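My Morning at the Heltora Open House (or, I Folded a Towel for a Robot)

So I finally made it to the Heltora open house! I had been meaning to go for two years running and something always came up (last year it was the water heater, the year before I flat out forgot), but this February I put it on the fridge calendar in red marker and told my sister she was coming with me. She didn't, in the end. She had a cold. More snacks for me.

If you don't know Heltora, they have the old Neagu building out past the rail yard, the long brick one with the painted-over windows on the street side. Neagu made buttons and zippers there from 1949 on, and my grandmother had a friend who worked the button line, so I have heard a lot about that building without ever once setting foot inside. There is still a time clock bolted to the wall by the front door. I asked if it worked and the girl at the sign-in table said she'd never tried it. I tried it. It does not.

Getting there: take the second turn after the bridge, not the first, or you end up in the gravel lot behind the tire place and have to back out. Parking was free and there was plenty of it at nine in the morning, but when I left at lunchtime cars were all the way down the ramp. Go early. There's coffee by the door and it is decent coffee, and there were those little lemon cookies with the powdered sugar, which I would not recommend if you're wearing a navy sweater like I was.

They gave us sticky name tags and split us up, and my group got Wulan Sopacua, who runs the part of the shop where they do the showing. That's what she calls it, the showing. I had come in thinking that you type a lot of code and then the robot knows what to do, and I guess somebody there is typing a lot of code, but the bit that we got to see was people doing chores. Very slowly. Over and over. With the strangest looking tools in their hands!

First we stood for a while behind a strip of tape and watched a man drive one of the arms. He had a pair of handles and whatever his wrists did, the arm did too, a hair later. He was picking blocks out of a tray and putting them in a bowl. It looked so easy that I was a little let down, and then Wulan asked who wanted a turn and a boy of maybe twelve got up there and knocked the bowl clean off the table. Twice. Then he got three blocks in a row and the whole group clapped for him. I have never clapped for a block before.

What makes it hard, Wulan told us, is that you can't feel anything. You're looking at the block and you're squeezing a handle, and your fingers keep waiting for the block to push back and it never does. The newer setup from Zonum gives you a bit of buzz in the handle when you touch something, but she isn't crazy about it and neither is the man who was driving. He said it's like holding an electric razor all day. I asked him how long he can go before his arms get tired and he said he stops every twenty minutes whether he wants to or not, and that when he was new he didn't stop and he couldn't lift a gallon of milk that night.

Then we went over to the cloth area and this is where I got my hopes up, because I fold a LOT of laundry. Four kids, two of them in sports. I figured if there was one thing in that building I could teach a robot, it was this.

At the cloth station there isn't any robot between you and the work. You hold the grippers yourself, one in each hand, and do the job directly with them, and the motion gets saved so that a robot can be trained on it later. Wulan said they like doing it that way for fabric, since you can feel the cloth drag and you go at more of a normal speed. They want the robot to learn from somebody who's moving the way a person moves. Driving an arm by remote, everyone turns stiff and careful (I can vouch for this, more in a minute), and then the robot learns to be stiff and careful too.

They're heavier than I expected. I don't mean heavy like a skillet, more like a full bottle of dish soap in each hand, and then you're holding them out in front of you and bending over at the same time. My first try I got one corner of the towel and lost the other. Second try I got both corners and forgot that I had to let go of one to make the fold, so I just stood there with a towel stretched out in front of me like I was waiting for a bull. The lady next to me laughed so hard she had to put her coffee down.

A few things I picked up, in case any of you get the chance:

Don't grab right at the corner. Go in a little from the corner, or it slides out on you.

Keep the cloth low. If you lift it way up it swings, and then you're waiting for it to stop swinging, and all that waiting is in the recording.

Look at what your hands are doing. I know how that sounds, but I fold at home while watching my shows, and I kept turning around to talk to people. Wulan was very nice about it. She said if I look away, then the recording has a towel being folded and a view of somebody's elbow.

And when you mess up, you don't start over right away. You fix it. I loved this part. She said a perfect fold is useful, but a fold where you drop the corner, go back, pick it up again and finish is useful too, since the robot is going to drop a corner sooner or later and it had better have seen somebody deal with it. I dropped plenty of corners. I may be the most useful person they had in all morning!

I asked how many of these they need, thinking she'd tell me a couple dozen. One of the younger fellows on her crew did 1000 folds of the same hand towel before Christmas, and the tally on the whiteboard for the whole cloth station stood at 2135 when we walked in. Somebody had drawn a little sock next to it. And that's with the cloth tossed down a different way each time, too. You can't lay it out nice and flat at the start. You crumple it up and drop it and take what you get, same as pulling it out of the dryer.

A gentleman in our group who used to be in upholstery wanted to know why they bother with towels at all when there are machines in every big laundry that fold sheets in two seconds. Fair question, and I thought Wulan gave a fair answer. Those machines fold sheets. Put a baby's sleeper in there and see what happens. What they'd like is for one robot to fold a towel, then a shirt, then wipe down the counter, without somebody building a new machine for each of those. She didn't promise when. He asked her three different ways and she would not give him a year, and I respected that.

After that I got my turn on the remote arm, and I'll keep this short. I was terrible. I turned the handle the wrong way and the arm turned the wrong way right along with me, faithful as a dog, and then I froze up and the man had to reach over and walk me back to the start position. He said everybody's first ten minutes look like that. The twelve-year-old got another turn after me and put every single block in the bowl. Of course he did.

There was a talk at eleven in the front room, given by a company called Ronton that supplies some of the motors, and I'm sorry to say I didn't get a whole lot out of it. The screen was washed out from the daylight and the man talked mostly to the first row. I ducked out halfway and went back to watch the cloth people some more. By then the crowd had thinned out and they were working for real, headsets on, not much chatter, just picking up and laying down, picking up and laying down. There's something restful about it. I could have stayed another hour.

I did get to ask Wulan what she does with her own laundry. She leaves it in the basket and wears it out of the basket. Five days a week of folding is enough, she says, and I can't argue with that one bit.

Couple of gripes, because a friend asked me to be straight with her before she drags her whole scout troop out there. The restrooms are at the far end and the sign for them points at a supply closet. It's chilly in the back, so bring a sweater (not navy). The floor is hard concrete and there are cables down in places, so real shoes, please, and keep hold of the little ones. And the gift table took cash only, so I came home without the mug I wanted.

Would I go again? In a heartbeat. They're planning another one for the fall and Wulan says the cloth station will be open again, with fitted sheets if they're feeling brave. I have already told my kids that their mother is a trained professional and that I expect some respect around the hamper.
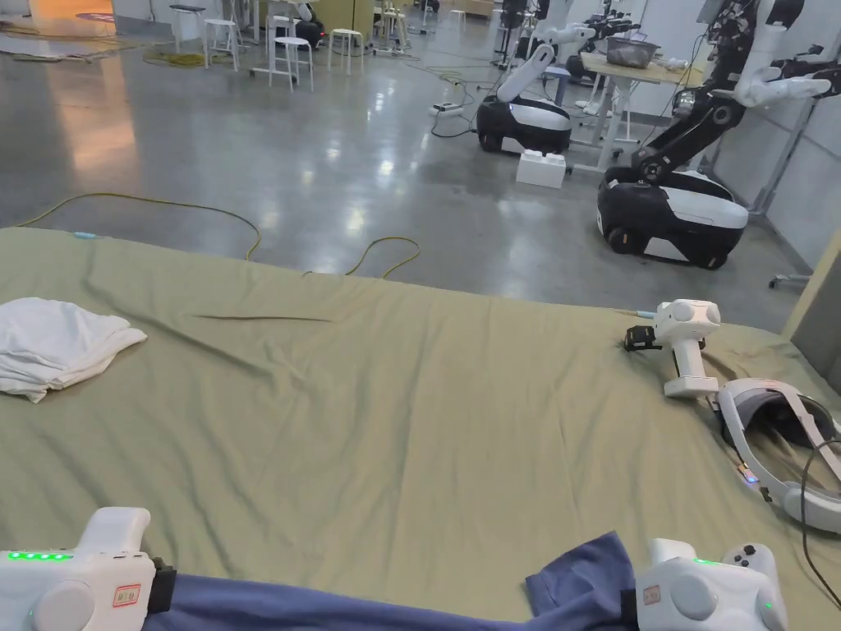 As for my sister, she's over the cold and very sore about having missed it, so she's driving next time and she's buying the mug.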